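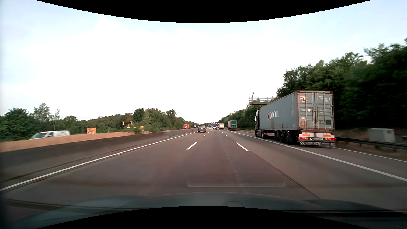 **Driltollow lane paper: does the 27 percent hold up?**

---

**seamline_rob**

Has everyone read the Driltollow preprint by now? The claim is that their lane-change predictor cuts missed cut-ins by 27 percent against the older Vurkis model, using a single forward camera and no radar. The test set is 200 highway clips. I've read it twice and I'm still not buying it.

My problem is how they label a "cut-in." A clip counts if another vehicle crosses into the ego lane within 3 seconds of the prediction. Fine. But then the negatives are all clips where the other vehicles hold their lanes, and most of those look like easy cruising. A truck in the far right lane behind a solid line, a van ahead on the left, plenty of open road. Any model that has learned what a solid line means gets those for free.

---

**Faizal Chin**

I agree the negatives are soft, but the headline number is for misses. Misses only come from the positive clips. You could throw out every easy negative and the 27 wouldn't move.

---

**seamline_rob**

It wouldn't move, but it would stop meaning much. You can always miss less by crying wolf more. Where do they report false alarms on hard negatives? Drifters, wide loads, somebody dodging a tire carcass. I found one line in the appendix and it lumps everything together.

---

**okafor_user_4**

We run the Okafor stack at work and tried to reproduce this in April. Same weights, same threshold, our own clips. The gain on misses was there but much smaller, and false alarms went up every time a container truck sat in the right lane. My guess is the long flat side of the box throws off the heading estimate. I can't prove that.

---

**Faizal Chin**

Were your clips undistorted first? Their camera has a very wide lens. If you fed in a normal dashcam view, the side of a trailer would have a different shape near the edge, and that's where your false alarms are.

---

**okafor_user_4**

We matched the lens model in their config file. Whether the config file matches the camera they used is another question.

---

**gantrywatch**

Can I ask a dumb one? Why does the model get the whole image at all? Part of it is the hood of the car and the black rim from the lens. On a sunny day you also get dash reflections in the windshield. I always mask those out.

---

**Faizal Chin**

Not dumb. They say masking made no difference. There's no table for it.

---

**seamline_rob**

"Made no difference" with no table is my favorite kind of result.

It matters for another reason too. If every clip comes from the same car, the hood is a fixed ruler. The model can learn distance from where a bumper sits relative to that hood edge. Put the camera in a taller vehicle and you lose it. As far as I can find, they used 2 cars and never say how the clips were split between them.

---

**mudflap_jen**

I think this is getting unfair. It's a small group, they released the weights, and they gave the label rules in full. Fetside put out a bigger number last year and released a video with music on it.

---

**seamline_rob**

Credit for the weights, sure. I said so in the other thread. But people are already quoting the 27 as if it were a safety figure, and the authors put it in the title.

---

**gantrywatch**

What about pavement seams? We have a stretch near me where the old surface meets the new one on a diagonal, and every lane tracker I've tried wants to treat it as a line for at least a moment. If their predictor depends on lane position, a seam like that ought to hurt it.

---

**okafor_user_4**

It did a little in our runs. Worse at dusk. I don't have enough clips of it to say more than that.

---

**Faizal Chin**

I'll do this much: rerun their released clips with the hood and rim masked, then again with the picture shifted down a bit to fake a taller mount. If the miss rate holds in both, I'd say Rob owes them an apology on that point.

---

**seamline_rob**

On that point, yes. Shifting the picture isn't the same as moving the camera, though, so I won't be apologizing for the rest. Please post false alarms next to misses, at the same threshold.

---

**mudflap_jen**

And post the masks so we can check them.

---

**Faizal Chin**

Will do. I'll split the results by car if I can tell them apart from the hoods.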